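Home | Forums | Clubs & Student Projects | Log in

Hat on a stand — which order do we teach it?
34 replies, 2 watching

wulan_p
Hi all, Wulan Pillai here from the Brudeck student robotics club. Our project this term is getting a two-armed robot to put a soft hat on a wire stand, and we've been doing the demos ourselves with the hand-held grippers. We've got 170 in the bag and I think we should start every one with the stand lying flat. Mitiku thinks I'm mad.

mgashaw
I do, a bit! If the stand's always flat you're teaching two jobs at once, standing it up and then the hat. Split them. We did that at Vusby last year with mugs and a rack and training was far less painful.

wulan_p
But then who joins them up again? The showcase in April wants the whole thing in one go — no helping hands between steps.

abera_fan
Siding with Wulan. Short clips look lovely on their own and then the robot freezes at the join. Do keep your demos under 15 seconds though, ours rambled and it showed.

mgashaw
Fifteen is tight for cloth. I spend half of that just finding the brim.

wulan_p
Same, the fabric ones are slow! OK, I'll do a batch my way on Saturday and we can argue over the results. Table as it is now:

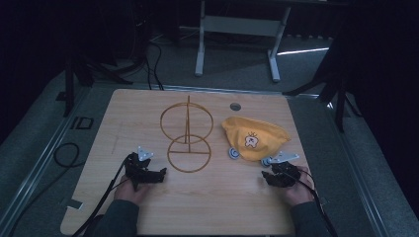
tobi34
Do you throw away the demos where you drop the hat?

wulan_p
Only if I give up halfway. If I drop it, pick it up again and finish, it stays in — the robot will drop it too and needs to have met that before.

Share (15) | Reply | Next thread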